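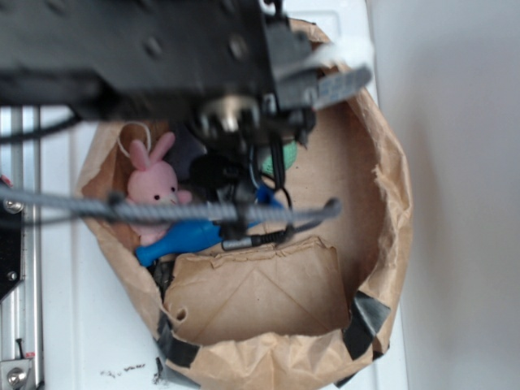
*Open paper bag on the white surface, arm over the top.*

**Ticket 353: Brochure spread exports with the timeline shifted**
Status: solved, left open for the Flirnard template fix
Opened by: Kausar Bugti
Picked up by: Gonzalo Moya
Opened: 18 January 2024

**Kausar, first report**

Hi all! The three-panel timeline spread for the Noten brochure looks gorgeous on my monitor and wrong in the PDF. Every milestone marker on the fold-out panel lands to the right of where I put it, and the thin connecting line stops before it reaches the last one. The first two panels are fine. I exported it twice with the print preset and once with the screen preset and got the same result each time.

What I'm using:

- the Flirnard brochure template (the one Lucian cleaned up in September)
- linked artwork for the timeline, placed as one file across the whole spread
- Myung for the headings, Astum for the dates and small text

I've put the PDF and the packaged layout in the job folder. The printer wants files by tomorrow, so please shout if you need anything from me. I'm at my desk all day.

**Gonzalo**

Got it, and thank you for packaging everything properly, that saves me so much digging! I opened the layout and I see the same thing on my machine, so we can rule out your preferences and your fonts folder.

Quick check of the panel widths before anything else. The fold-in panel on this template is supposed to be 2 mm narrower than the other panels so it tucks in without buckling. In your file the page is the right size. The linked artwork, though, is drawn as if all the panels were equal. That would give us a small drift, but what I'm seeing in the PDF is bigger than that, so something else is going on as well.

Could you tell me whether the artwork was placed fresh or carried over from the older draft?

**Kausar**

Carried over! I duplicated the September draft and relinked the file. The old one had the date row above the line, the new one has it below.

**Gonzalo**

Perfect, that's a really useful clue. Trying a few things now:

1. Relinked the artwork with "keep dimensions" off. Markers move, still wrong.
2. Replaced Astum with a system font to see if the text was pushing things around. No change at all, so it isn't the font.
3. Exported only the fold-out panel as a single page. Correct!
4. Exported the full spread with bleed turned off. Correct again!
5. Bleed back on. Wrong.

So it's the bleed. I love when a problem narrows down this fast. The single page export uses the document bleed and the spread export uses whatever is stored in the preset. I'll look at the preset next.

**Florin Pană**

Jumping in from the print side. I had something similar on the folder job, the one with the glued pocket. The crop on the artwork was set to "bleed box" and the link took its left edge from there. When the new file came in with a different bleed, everything slid over. Look at the place options, not only the export ones.
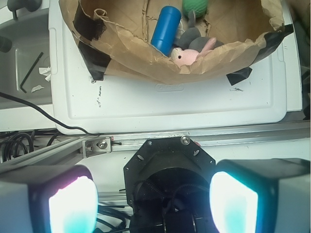
If that's the cause, the shift should equal the difference between the two bleeds exactly. On the folder job it was 3 mm on the nose and I spent an entire afternoon blaming the RIP, so I'm very happy to pass this one on!

**Gonzalo**

Florin, you're a star. Measured it: the markers are off by the bleed plus the 2 mm from the panel width. Two separate mistakes stacked on top of each other, which is why the numbers made no sense to me earlier.

Steps that fixed it on my copy:

- deleted the linked artwork from the spread completely (relinking keeps the old crop setting, so it has to be a delete)
- placed it again with crop set to **trim box**
- in the artwork file, moved the guide for the narrow panel in by 2 mm and nudged the last group of markers to match
- pulled the connecting line out to the last marker and locked it
- exported with the print preset, bleed on

The markers sit dead center over their dates now. I printed it at full size, folded it, and the last panel tucks in beautifully. Kausar, the spread really sings on paper, by the way. That pale band behind the early years is lovely.

**Kausar**

Oh that's wonderful, thank you both!! I followed the same steps on my file and it matches yours. One tiny leftover: the heading on the cover panel looks heavier in the PDF than on screen. Is that the same problem or should I open a new ticket?

**Gonzalo**

Keep it here, it's quick. Zoom in to the heading at 800 percent. Is there a hairline stroke around the letters?

**Kausar**

There is! 0.25 pt, same color as the fill. I never added that.

**Lucian Manole**

That one's mine, sorry! I was testing Myung at small sizes on the template and left a stroke in the cover heading style. Set the stroke to none in the paragraph style and it will clear everywhere at once. If you have an override on the text (a little plus sign next to the style name), clear that as well or the stroke will hang on.

**Kausar**

Cleared, exported, checked. The heading is crisp. I can't tell you how nice it is to see that cover the way I drew it.

**Ovidiu Lazăr**

Preflight on the final PDF from my end: no missing links, no RGB, fonts embedded, bleed present on all sides. There's one image under 300 ppi, the small portrait on the inside panel, but it's printing at 30 mm wide and I've seen a proof at that size. I'm fine with it going as it is. Sent to the printer and they've confirmed the file opens.

**Gonzalo**

Great stuff! Still to do before I close this:

- [x] remove stroke from cover heading style
- [x] correct the panel guide in the timeline artwork
- [ ] add the narrow panel guide to the Flirnard template itself
- [ ] save a place preset with crop set to trim and share it
- [ ] make the spread export preset use document bleed
- [ ] check whether the other brochures made from the September draft have the same crop

Lucian, can you take the template items? I'll go through the older brochures. The Noten one-sheet is only a single page so it should be safe, but I'd like to open it anyway.

**Lucian Manole**

Yes, happily. I'll put the guide on its own layer so it can be switched off, and I'll add the fold marks while I'm in there. Do we want them in the slug or on the page?

**Florin Pană**

Slug, please! Outside the bleed, short, dashed.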